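Pusdale Storage Help - Ticket 2911
Subject: Kirham utility shelf, post won't seat, shelf leans
Status: open, waiting on parts
Opened: September 21, 2024

Customer's first message

Hi, bought the white plastic Kirham shelf for the laundry. Bottom platform went in fine on the left side. One of the uprights will not go all the way down into its corner. Goes in most of the way then stops. If I force it the whole thing leans toward the dryer. Tried it upside down, same. Instructions page 2 just shows an arrow and a hammer with a line through it, not much help. Is it a dud or am I doing it wrong?

Also the box was a bit crushed at one end, don't know if that matters.

Support reply 1

Thanks for getting in touch. Couple of things to check please -

Is there a collar on the bottom of the post? Some of the Kirham uprights ship with a thin plastic ring still on from the mould. Peels off with a fingernail.
Is the socket clear? Look for a bit of flash (leftover plastic) inside the hole.
Platform the right way up? Recessed panel should face the ceiling.

Don't use a mallet on it yet, the corners can split.

Customer

No ring. Found a curl of plastic in the socket, got it out with a skewer. Post went in further but still not flush. Gap of 9 mm at the bottom. Recessed side is facing up, yes.

Other posts are all good and tight. Just this one being a pain.

Support reply 2

Ok good, progress. 9 mm is too much, should be flush or near enough. Next things to try -

Swap the bad post with one of the good ones. If the good one also sticks, it's the platform. If the bad one sticks in a differnt corner, it's the post.
Stand the platform on something flat with a bit of give, old quilt or a camping mat. Not tiles. Corners flex a touch when there's padding under them and the post drops in easier.
Twist while you push, quarter turn back and forth.
Warm water on the socket end for a few minutes if it's cold in there. Dry it after.

Customer

Ok did the swap. Good post goes in the bad corner with a bit of swearing. Bad post sticks in every corner. So it's the post I guess?

Took your advice and moved the lot onto a padded black cover, way better than the laundry floor. Doesn't skid around. Slippery stuff on top though so watch the small bits, they slide. Keep any connectors in a bowl.

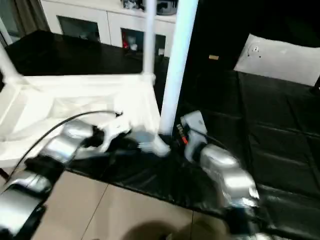
Other thing I noticed, easier if you keep hold of the base piece at the join while the post goes in, otherwise the platform tips up and you lose the angle. Two hands really. Did the three good ones again that way and they're dead straight now, no lean at all. So just the one post to sort.

Had a Bramwell unit before this and it never had the problem, but it was narrower and wouldn't take the big detergent.

Support reply 3

Great, that nails it down. Post is oversize at the foot. We've seen a few from batch 232, can you check the sticker on the end of the carton? Should be a three digit number after the K.

Sending a replacement upright either way. Comes out of the Tillov warehouse so allow a few days extra - post only, no need to send the old one back. Please don't sand it in the meantime, it loosens up over time and then we can't cover it. Leave the shelf unloaded till the new one is in. Nothing heavy on the platform, not even for a night.

Customer

Sticker says K232. So yep.

No worries re the wait, washing powder can live on the floor. Will try the quarter turn thing on the new one and let you know. Can you send a spare foot cap too, one's gone missing, probly under the dryer.

Support

Cap added to the parcel. Ticket stays open until you confirm it seats flush. If we don't hear from you by October it closes by itself, just reply to this thread to reopen.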